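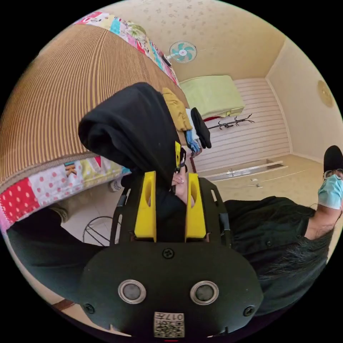

Posted by BerenBel — September 13, 2023
Ovside Home Forum > Gadgets and Chores > Can a machine put the clothes away yet?

Evening all. My sister keeps asking when she can buy something to deal with the clothes that pile up on the bed, and I keep telling her to be patient. Picking up a black garment with two stiff yellow fingers is harder than you'd think! Cloth bunches, it rolls over on itself, and you're pinching one fold while the rest goes wherever it fancies. You can see there's still a hand in there with the fingers. I do think we'll get there, mind you, and I'd love to hear from anybody who's had a go.

Berenice Beltrán

Stomthorpe_Ken wrote:
Lovely post Berenice, but I can't share the optimism. We had a folding machine on trial at the laundry where I work and it was grand with towels. It did 126 an hour on a good day, then somebody fed it a cardigan and we were picking wool out of the rollers until teatime. My wife does a cardigan without looking up from the telly.

jaltix_fan wrote:
Bit unfair, Ken. That's one machine doing one job, and an old one by the sound of it. The Jaltix arm at our workshop sorts rags and overalls all day long and I've stopped noticing it's there.

Stomthorpe_Ken wrote:
Sorting into a bin isn't folding though, is it? Ask it to hang the overalls up.

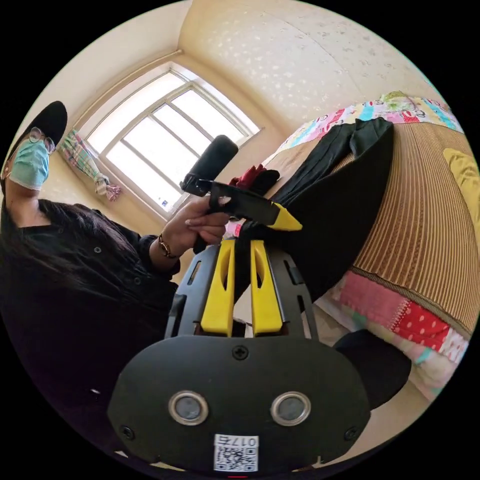 BerenBel wrote:
Well, I'm somewhere between the pair of you. Bedrooms are the hard part for me — patchwork, a mat on the bed, trousers or whatever else has been slung across it, and all of it soft. A person knows at a glance what's bedding and what wants hanging up. I'd be happy with something slow that managed the picking up, and I'd do the folding myself with the radio on.

cervantes102 wrote:
Slow is fine by me too. My knees would pay good money for the picking up alone. Is anyone going to the Cervantes open day in October?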